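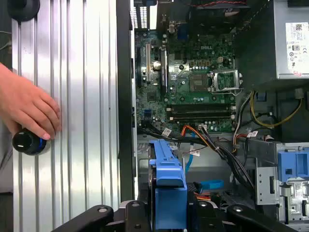
Zwischenbericht zur Serienproduktion »Rorero«
Berichtszeitraum: Ende der Stoffentwicklung bis einschließlich Juli
Antragstellerin: Lilari Film
Empfängerin: Gough-Stiftung, Referat Serielles Erzählen

1. Stand des Vorhabens

Im letzten Bericht hatten wir geschrieben, die Produktion liege »im Wesentlichen im Plan«. Die Referatsleitung hat uns daraufhin freundlich gebeten, das Wesentliche vom Unwesentlichen zu trennen. Dem kommen wir gern nach.

Von den sechs bewilligten Folgen sind vier abgedreht. Folge 1 und 2 liegen im Feinschnitt vor, Folge 3 im Rohschnitt, Folge 4 in einem Zustand, den unsere Schnittabteilung als »Materialsammlung mit Haltung« bezeichnet. Folge 5 ist vorbereitet und wird im nächsten Block gedreht. Folge 6 besteht aus einem Drehbuch, das allen gefällt, und einem Ende, das niemandem gefällt. Dazu mehr unter Punkt 3.

Zur Erinnerung für neu hinzugekommene Mitglieder der Jury: »Rorero« erzählt von einem Tanzlokal gleichen Namens am Rand einer mittelgroßen Stadt, in dem seit Jahrzehnten dieselbe Hauskapelle spielt und in dem in jeder Folge ein Gast auf die Bühne kommt, der dort nicht hingehört. Es ist keine Musikserie im engeren Sinn. Es wird allerdings sehr viel Musik gemacht, was uns im Antrag noch als charmantes Detail erschien und inzwischen eine eigene Tabelle im Kostenplan hat.

2. Dreharbeiten

Bewilligt waren insgesamt 30 Drehtage für die gesamte Staffel. An dieser Zahl halten wir fest. Wir haben im ersten Block einen Tag verloren, als im Hauptmotiv die Lüftung ausfiel und der Saal mit Komparserie, Bläsern und Scheinwerfern eine Temperatur erreichte, bei der die Perücken nachgaben. Der Tag wurde im zweiten Block wieder eingeholt, indem zwei Szenen auf dem Parkplatz zu einer einzigen Szene auf dem Parkplatz zusammengelegt wurden. Die Autorin hat der Zusammenlegung zugestimmt und hält sie im Nachhinein für ihre eigene Idee. Wir haben das so stehen lassen.

Auf den Komparsenaufruf in der Lokalzeitung kamen 498 Zuschriften. Gesucht waren Tanzpaare mit Grundkenntnissen in Foxtrott und Rumba. Ein erheblicher Teil der Bewerbungen stammte von Einzelpersonen, die ausdrücklich nicht tanzen wollten, aber bereit waren, an einem Tisch zu sitzen und skeptisch zu schauen. Das haben wir in die Inszenierung übernommen. Der Saal wirkt dadurch erheblich glaubwürdiger als im Storyboard.

Die Zusammenarbeit mit der Stadt verlief gut. Die Drehgenehmigung für die Uferstraße kam zunächst für eine andere Uferstraße. Nach zwei Telefonaten lag die richtige vor, die andere hätten wir auch behalten dürfen.

Nachtdrehs waren in der Kalkulation nur in Folge 2 vorgesehen. In Folge 4 kam einer hinzu, Drehschluss war 4.10 Uhr. Die Ruhezeiten wurden eingehalten, das Frühstück hieß an diesem Tag Abendessen und wurde auch so abgerechnet.

3. Stoffentwicklung und das Ende von Folge 6

Die dramaturgische Beratung, die von der Stiftung mitfinanziert wird, hat sich ausgezahlt. Für Folge 3 ging uns ein Gutachten von 66 Seiten zu, das Drehbuch selbst ist kürzer. Wir haben die Anmerkungen zur Figur der Wirtin vollständig umgesetzt, diejenigen zur Struktur überwiegend und diejenigen zum Titel der Serie mit Interesse gelesen.

Offen ist, wie gesagt, das Ende der Staffel. In der Antragsfassung wird das Lokal verkauft und die Kapelle spielt ein letztes Mal. Bei der Leseprobe stellte sich heraus, dass diese Szene zuverlässig rührt und ebenso zuverlässig an eine ganze Reihe anderer letzter Male erinnert. In der zweiten Fassung wird das Lokal nicht verkauft. Das war weniger rührend und leider auch weniger eine Szene. Derzeit liegt eine dritte Fassung vor, in der der Verkauf während eines Stücks beschlossen wird, das die Kapelle nicht unterbrechen will, und das Publikum die Entscheidung nur an den Gesichtern abliest. Die Regie ist dafür. Die Redaktion des Senders wünscht sich, dass jemand den Verkauf zusätzlich ausspricht, gern zweimal.

Wir rechnen mit einer Einigung vor Beginn des letzten Drehblocks. Sollte es eine zusätzliche Autorenrunde brauchen, wird sie aus den vorhandenen Mitteln der Position »Stoffentwicklung« bestritten.

4. Musik

Die Komposition liegt weiterhin bei Győző Kerekes. Er hat für die Hauskapelle ein Repertoire geschrieben, das nach alten Tanznummern klingt, die man zu kennen glaubt. Das ist gelungen, mit der Nebenwirkung, dass die Rechteabteilung des Senders bei drei Titeln einen Nachweis verlangte, dass es sie vorher nicht gab. Ein solcher Nachweis ist schwerer zu führen, als man annimmt. Herr Kerekes hat schließlich seine Skizzenhefte vorgelegt, darunter eines mit Kaffeerand, und die Sache war erledigt.

Für die Gastauftritte konnten wir die Gruppe Nusach gewinnen, die in Folge 4 als sie selbst auftritt, allerdings unter falschem Namen. Im Drehbuch ist sie für die Hochzeit im Nachbarsaal gebucht und landet versehentlich auf der Bühne des Rorero. Die Musiker haben ihre Szenen an einem einzigen Nachmittag gespielt, darunter einen Dialog über Parkgebühren, der nicht im Buch stand und nun die beste Stelle der Folge ist. Vor der Kamera waren alle vier erstaunlich ruhig. Der Bassist bat lediglich darum, seine Mutter möge vorab über die Ausstrahlung informiert werden. Das ist vorgemerkt.

Live aufgenommen wurde alles, was im Bild gespielt wird. Wir hatten im Antrag angekündigt, diese Entscheidung nach Folge 2 zu überprüfen. Das haben wir getan und sind dabei geblieben, gegen den ausdrücklichen Rat der Tonabteilung, die jetzt allerdings jedem davon erzählt.

Das Klavier im Saal gehört zum Motiv und war vertraglich als »bespielbar« zugesichert. Stimmung und Reparatur kosteten 1836 Euro. Der Vermieter vertritt die Auffassung, das Instrument sei auch zuvor bespielbar gewesen, sofern man auf die Mitte verzichte. Wir haben den Betrag unter »Motivnebenkosten« verbucht und bitten um Kenntnisnahme.

5. Postproduktion

Der Schnitt arbeitet seit dem Frühsommer parallel zum Dreh. Das spart Zeit und kostet Nerven, weil die Regie abends sieht, was sie morgens hätte anders machen können. Folge 1 wurde nach einer internen Vorführung um eine längere Einleitung erleichtert. Sie beginnt jetzt mitten in der Rumba. Wer die Wirtin ist, erfährt man, wenn sie die Sicherung wieder eindreht.

Die Farbkorrektur hat für den Saal einen Ton gefunden, der im Arbeitsjargon »Bernstein, Montag früh« heißt und in den Unterlagen für den Sender »warm«. Ein Muster wurde abgenommen. Die Mischung beginnt, sobald Folge 3 im Bild steht. Beim Abspann gibt es Diskussionen über die Reihenfolge der Bläser.

Für die barrierefreien Fassungen sind Untertitel und Audiodeskription beauftragt. Bei den Untertiteln war zu klären, wie man eine Kapelle beschreibt, die absichtlich eine Spur zu langsam spielt. Geeinigt haben wir uns auf »gemächliche Tanzmusik«. Herr Kerekes hat das mit Fassung getragen.

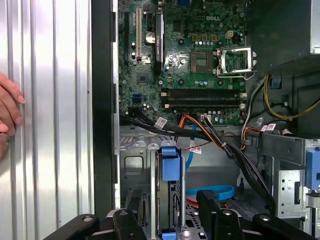

6. Finanzen

Die ersten beiden Raten sind eingegangen und wurden zweckentsprechend verwendet. Der ausführliche Verwendungsnachweis folgt mit dem Schlussbericht, die Belege sind sortiert und, nach einem Hinweis Ihres Hauses vom letzten Mal, nicht mehr auf Thermopapier.

Über Plan liegen die Positionen Motiv (Klavier, siehe oben), Kostüm und Catering. Beim Kostüm wurden die Sakkos der Kapelle doppelt angefertigt, nachdem in Folge 2 eine Bowle ins Spiel gekommen war. Beim Catering haben wir den Appetit von Tanzpaaren unterschätzt. Unter Plan liegen Reisekosten, Requisite und Versicherung. Die Abweichungen gleichen sich innerhalb der bewilligten Gesamtsumme aus, keine Position überschreitet den zulässigen Rahmen der Umwidmung. Einen Antrag auf Nachförderung stellen wir nicht. Wir erwähnen es, weil man uns gesagt hat, ein solcher Satz werde in Ihrem Haus gern gelesen.

Die Beteiligung des Senders ist vertraglich fixiert. Die dritte Rate des Senders hängt an der Abnahme von Folge 3, und diese hängt an einem Urlaub, über den wir keine Auskunft geben können.

7. Öffentlichkeit

Eine Pressemitteilung zum Gastauftritt von Nusach war für August geplant. Sie erübrigte sich, als der Schlagzeuger ein Foto aus der Garderobe veröffentlichte, auf dem im Spiegel der Serientitel seitenverkehrt zu lesen war. Eine Fanseite der Gruppe hat das Bild am selben Abend entziffert, die Lokalpresse zog am nächsten Morgen nach. Der Sender war verstimmt, bis die Anfragen kamen. Seither gilt das Foto dort als Teil der Strategie.

Im Text der Mitteilung, die nun etwas kürzer ausfällt, wird die Gough-Stiftung im ersten Absatz genannt. Das Logo steht im Abspann in der vereinbarten Größe. Auf den Plakatentwürfen steht es ebenfalls, derzeit auf dem Revers des Trompeters. Sollte das aus Ihrer Sicht nicht gehen, bitten wir um Nachricht vor Drucklegung.

8. Offene Punkte und weiteres Vorgehen

Ende Folge 6: Entscheidung zwischen Regie und Redaktion, Vorlage der Drehfassung danach unaufgefordert an Ihr Haus.

Letzter Drehblock: Hauptmotiv ist gesichert, die Lüftung wurde gewartet. Für den Fall eines erneuten Ausfalls stehen Perücken aus anderem Material bereit.

Besetzung Folge 5: Der vorgesehene Gast, ein pensionierter Wetteransager, hat zugesagt, möchte aber singen. Die Probe steht noch aus. Eine Fassung der Folge, in der er nicht singt, ist geschrieben und wird diskret aufbewahrt.

Abnahme Folge 1 und 2: Wir schlagen eine gemeinsame Sichtung mit dem Referat vor, gern in unseren Räumen, Beginn 16 Uhr. Die Stühle sind inzwischen ersetzt.

Mittelabruf: Die dritte Rate der Stiftung würden wir gern zum Beginn des letzten Blocks abrufen. Das Formular liegt bei, diesmal in der gültigen Fassung.

Für Rückfragen steht die Herstellungsleitung zur Verfügung, an Drehtagen am besten während der Mittagspause und bitte nicht während der Rumba.

Lilari Film, Herstellungsleitung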